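Household Storage and Order
Unit 2: Mixed containers – what happens when different things share one bin
Handout prepared by Luzius Schwaiger, with corrections by Polyxeni Petridis

Before you read this unit, please finish the exercise on drawers from Unit 1. We will use the same words here (container, neighbor, resting position), and I will not explain them a second time.

2.1 The mixed container

In most homes there is at least one container which has no clear purpose. It may be a bowl by the entrance, a box under the sink or a metal bin on a shelf. People put into it what they have in the hand at this moment. We call this a mixed container. In the interviews which Ifigeneia Karras made in Endengate, almost every household had one, and many had two. When she asked what was inside, the people usually could name the last thing they had put there, and then they had to go and look.

A mixed container is not automatically a bad thing. It saves time in the evening, and small objects do not get lost behind the furniture. The difficulty begins when food and non-food are together, or when soft things lie beside hard things.

2.2 Shape and resting position

Every object has one or more positions in which it stays still. For a cup there are three: on the base, on the mouth, and on the side. On the side, a cup which is narrower at the base will roll in a curve and not in a straight line. You can try this at home with any plastic cup on a flat table. A round fruit has no real preferred position and moves until it meets a wall or a neighbor. A block stays on whatever face you put it. A banana lies on its curved side and rocks a little when it is touched.

From this follows the practical rule which Iason Katsaros taught in the first version of this course: put the block first, then the round thing against it, and the light things last.

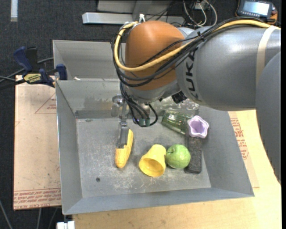

Fig. 2.1 Mixed container in sheet metal: banana, yellow cup on its side, green apple, dark block.

For the discussion of Fig. 2.1, please look mainly at the apple and its neighbors. The block is close on one side and the cup is close on the other, at its closed end. The mouth of the cup points away from the apple, so the inside of the cup is free and a small object could still go there. Some students want to stand the cup up immediately. This uses less floor, but think also about what will happen when the bin is carried.

2.3 Fruit in a hard container

A banana is damaged by pressure much sooner than an apple. The dark places on the skin can come from pressure, from cold or simply from age, and from outside it is often not possible to say which one. For this reason we do not use the color of the skin as proof of bad storage. In the written work, please say only what you saw and where it was on the fruit.

Metal bins have a hard floor. If fruit must stay in one overnight, lay a folded kitchen towel under it. Ms. Petridis prefers paper, which can be thrown away – both are accepted in the course. Heavy things should not be stored above fruit, also when they seem stable.

2.4 Sorting a mixed container

We use the Olau order in this course, named after the village where the first workshop took place. Work in this sequence:

Take out the food and put it on a clean surface.
Take out what is rough or dusty, and wipe the place where it was.
Take out cups and other hollow things, and look inside them.
Wipe the floor of the container.
Return only what belongs to one group.

Periklis Rallis does the third step before the second in his groups. His reason is that a rough object can scratch soft plastic when it is pulled past it. You may follow him if you write this in your report.

2.5 Homework

Choose one mixed container at home, not larger than 1000 square centimeters at the floor. Draw it from above before you touch anything. Write the name of each object and draw a short line wherever two objects touch. Then sort it in the Olau order and make a second drawing.

Bring both drawings to room 19. The room is open until 18:00, after this please use the box beside the door.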